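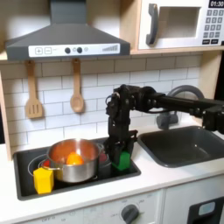 Adoser confirmed today that the Valska Open Series, its team competition for the cooking simulator Valska, will return in February with a longer schedule and an added console division. The opening round will be held at the Ntuli Arena and streamed in full. Organizers have kept the two-team match format from the first season, in which each side runs its own kitchen and fills the same set of orders. Players manage every appliance by hand, from plus and minus buttons on a range hood to a microwave timer set to 01:30, and points are lost when a dish leaves the counter too early or too late.

Registration is open to teams of three on PC and console. A total of 113 teams took part in the first season, and Adoser has raised the limit to 351 for the coming one. Teams that reached the playoffs last season keep their place in the upper bracket, provided that at least 2 of their original members remain on the roster. All other teams will enter through online qualifiers, which run on evenings and weekends until the bracket is full.

The new season also brings changes to the rules. Teams will now choose their menu after the kitchen layout is shown, and each side may block one dish per match. Repeated orders will no longer carry a time bonus. The full rulebook is available through the game's main menu, and the tournament version of Valska will be locked before the first qualifier so that all teams compete on the same update.

Faliletti joins the series as production partner and will provide live coverage in English, Spanish and German. The Ntuli Arena will seat 1534 spectators for the opening round. Tickets include a download code for the Series apron set, which can be used on all platforms.

About Adoser

Adoser is an independent developer and publisher of simulation games for PC and consoles. The studio released Valska as its first multiplayer title and continues to support it with free seasonal updates.

Press materials, including logos and game footage, are available on request from the Adoser press office.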